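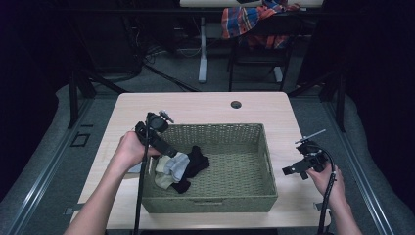
로시오 야녜스는 양말 한 짝을 집는 데 왜 새 소프트웨어가 필요하냐고 물었다. 플로텔의 플래너 개편을 알리는 사내 발표가 시작된 지 9분 만에 나온 질문이었고, 발표 자료에는 그 답이 맨 마지막 장에 있었다. 발표자는 순서를 바꾸지 않고 끝까지 갔다.

답은 이렇다. 양말은 모양이 없다. 정확히 말하면 모양이 너무 많다. 플로텔이 지금까지 팔아 온 동작 계획 소프트웨어 '구르넨'은 상자, 병, 금속 부품처럼 어제와 오늘의 생김새가 같은 물건을 전제로 만들어졌다. 물체의 자세를 추정하고, 잡을 지점을 고르고, 충돌 없는 경로를 계산한다. 바구니 안에 구겨진 양말을 넣어 주면 구르넨은 성실하게 자세를 추정했고, 그 자세는 손가락이 닿는 순간 과거의 일이 되었다. 그러면 구르넨은 다시 추정했다. 개발팀 기록에는 한 짝을 앞에 두고 재계획만 62번 한 사례가 남아 있다. 로그 파일은 양말보다 무거웠을 것이라고 팀원들은 말한다.

이번에 공개된 '트릴라노'는 그 성실함을 조금 덜어낸 버전이다. 경로를 처음부터 끝까지 한 번에 확정하는 대신, 사람이 손에 그리퍼를 들고 작업한 시연 기록에서 짧은 동작 묶음을 학습해 실행하고, 그 사이사이에 카메라 영상을 다시 확인한다. 구르넨은 사라지지 않고 뒤로 물러나 충돌 검사와 관절 한계 확인을 맡는다. 윌슨 야노스는 이를 두고 명예직이라고 불렀는데, 구르넨의 충돌 검사 모듈을 직접 쓴 사람이 옆자리에 앉아 있었다.

가장 말이 많았던 부분은 학습 모델 쪽보다 데이터 정리 도구 '에제'였다. 에제는 양손의 그리퍼 궤적과 머리 높이의 카메라 영상을 같은 시간축에 맞추고, 어긋난 구간을 찾아 표시한다. 예전에는 이 일을 스크립트 17개가 나누어 했다. 그중 두 개는 서로의 출력을 입력으로 받았고, 어느 쪽을 먼저 돌려야 하는지는 밀라그로스 가리도만 알고 있었다. 가리도가 8월에 휴가를 내자 정렬 작업도 함께 휴가에 들어갔고, 에제의 개발 승인은 그 직후에 떨어졌다.

새 도구는 시연 하나를 열면 왼손, 오른손, 영상 세 줄을 나란히 보여 준다. 그리퍼가 열리고 닫힌 시점에는 눈금이 찍히고, 영상과 50밀리초 넘게 어긋나면 그 줄이 주황색으로 바뀐다. 처음 시험판에서는 화면 전체가 주황색이었다. 팀은 잠시 기준값을 늘리는 방안을 검토하다가 시계 동기화 코드를 고치는 쪽을 택했다. 원인은 왼손 쪽 수신 프로세스가 기록 시각을 데이터가 도착한 뒤에 붙이고 있던 것이었다. 오른손 쪽은 멀쩡했다. 두 프로세스는 같은 코드를 복사해 만든 것으로 되어 있었지만, 복사한 날 이후로는 각자의 길을 걸은 모양이다.

인식 쪽에서도 손을 봤다. 겹친 천 사이의 경계를 찾는 일은 여전히 까다롭고, 특히 어두운 색 양말은 주름과 그림자를 구분하기 어렵다. 종전 버전은 검은 양말의 그늘진 부분을 자신 있게 바구니의 빈 공간으로 분류하곤 했다. 트릴라노는 이런 영역에 '모름'이라는 값을 돌려줄 수 있다. 모른다고 말하는 기능을 넣는 데 한 분기가 걸렸다는 점은 배포 노트에도 적혀 있으며, 문장 끝에 느낌표는 없다.

'모름'이 나오면 플래너는 곧바로 집으러 가지 않고 시점을 조금 바꿔 다시 본다. 그래도 모르면 가장 위에 있다고 판단되는 천을 살짝 들어 올려 경계가 드러나는지 확인한다. 요온 아구델로는 이 동작에 '들춰 보기'라는 이름을 붙였다. 설정 파일에는 훨씬 점잖은 영문 약어로 등록되었는데, 회의에서 그 약어를 쓰는 사람은 아직 없다.

두 손을 함께 쓰는 작업은 절반만 해결되었다. 한 손이 바구니 테두리를 누르고 다른 손이 물건을 꺼내는 정도는 지원한다. 두 손이 같은 양말을 잡고 펴는 동작은 실험 기능으로 들어가 있으며 기본값은 꺼짐이다. 켜면 경고 창이 뜨고, 확인을 누르면 경고 창이 하나 더 뜬다. 두 번째 창은 실수로 들어간 것이지만 검토 과정에서 그대로 두자는 의견이 우세했다.

짝 맞추기는 이번 배포에 포함되지 않았다. 바우티스타 사아베드라는 색이 서로 다른 양말 세 짝을 주면 현재의 시스템은 세 짝을 모두 꺼낸 뒤 임무 완료를 보고한다고 설명했다. 그는 그 보고가 기술적으로 옳다고 덧붙였다. 요구 사항 문서에 '꺼낸다'라고만 쓰여 있기 때문이다. 해당 문서는 개정 중이다.

기존 구르넨 사용자는 설정을 바꾸지 않아도 트릴라노로 옮겨 갈 수 있다고 회사는 밝혔다. 다만 재계획 횟수의 상한을 직접 지정해 둔 경우에는 그 값이 무시된다. 에제는 별도 설치 파일로 제공되며, 예전 스크립트로 정렬한 기록도 불러올 수 있다. 불러오는 순서는 상관없다. 배포 노트에서 굵은 글씨로 표시된 문장은 그것 하나다.

야녜스는 발표가 끝난 뒤 마지막 장을 보고 납득했다고 말했다. 그러고는 수건은 언제 되느냐고 물었고, 질문은 다음 회의 안건으로 넘어갔다.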